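Subject: Re: [cotalik-bread] Rye starter gone sluggish, and is the long proof worth it?

Hello all,

Oh, I'm so glad somebody has asked about rye, I've been waiting for an excuse to go on about it since the list went quiet in May!
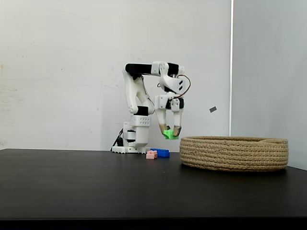
I'll take your questions in the order you asked them, with your message quoted in bits so that people joining late can follow.

> My rye starter used to double by lunchtime and now it barely
> lifts. I feed it every morning with the same flour from the same
> shop. It smells sharp, a bit like nail varnish. Have I killed it?

No, you haven't! That nail varnish smell means it's hungry, nothing worse. Mine went exactly the same way last winter and I very nearly threw it out. One feed a day is fine when the kitchen is cold, but once the weather warms up a rye starter gets through its food long before you're back with the next lot.

What brought mine round was feeding it twice a day for three days and being much meaner with the old stuff. I kept 20 g of starter and gave it 50 g of wholemeal rye and 50 g of water each time, and scraped the rest into a tub for crackers (more on those further down). By the third evening it had a proper dome on it and smelled of apples again. I can't tell you how pleased I was, I went and showed it to everyone in the house.

If you can get the Drileck dark rye, do try it. It's coarser than the supermarket kind and my starter seems to love it. The Aydoğan bakery on the corner by the station will sell you a bag over the counter if you ask before they get busy, which means before eight. They don't put it on the shelf.

> Second thing. The recipe in the list archive says to prove
> overnight in the fridge. Last time I did that the loaf came out
> flat and sticky in the middle. Is it really worth it for rye?

For an all-rye loaf I'd say no, and I know that will start an argument! The archive recipe was written for a mixed loaf with a good deal of strong white in it, and that can sit in the fridge all night quite happily. Pure rye hasn't got the same stretch to hold itself up, so the longer it stands the more it slumps. I do mine in a tin, at room temperature, and put it in the oven when the flour dusted over the top has cracked into little islands. That is the best sign I know. Ignore the clock and look at the cracks.

The sticky middle could be the proving, but my money's on two other things. Did you cut it the same day? Rye needs to sit. Wrap it in a tea towel and leave it until the next day at the very least, and two days is better still. I know it's torture with the whole kitchen smelling like that. And did it get long enough in the oven? The crust goes dark early and frightens people into taking it out. I leave mine a full 50 minutes after I've turned the heat down, and I take it out of the tin for the last few so the sides can dry off.

> Also does anyone still have the seeded version? I had it on a
> card and the card has gone.

Yes! Copied from my own card, which is mostly butter stains by now:

- 300 g wholemeal rye
- 300 g lively starter
- 50 g sunflower seeds
- 20 g linseed, soaked in hot water and left to cool
- 2 teaspoons salt
- 1 big spoonful of black treacle
- warm water until it looks like wet cement

Stir it all together (no kneading, isn't that lovely?), scrape it into a greased tin, smooth the top with a wet spoon and dust it with flour. I sometimes put caraway in, but half my family pick it out, so it depends who's coming round.

The crackers are even easier. Spread the spare starter as thin as you can on baking paper, sprinkle with salt and whatever seeds you have left over, and bake on a low heat until they snap. They keep for ages in a tin with a tight lid. Mine never last long enough for me to say how long.

One question back to the list. Has anyone baked rye in the old Mosport tins, the long narrow ones with the sliding lid? I saw a pair in a charity shop and dithered and have been thinking about them ever since. I like the idea of a properly square slice, but I'm worried that the lid would keep too much steam in and I'd be back to a sticky middle. If anyone's tried it with the lid left open a crack, please tell me how it went!

I'll be baking on Thursday and there'll be starter going spare. Bring a jar with a loose lid, and write to me off list first so I can feed up enough for everybody.

Happy baking,
your Cotalik rye bore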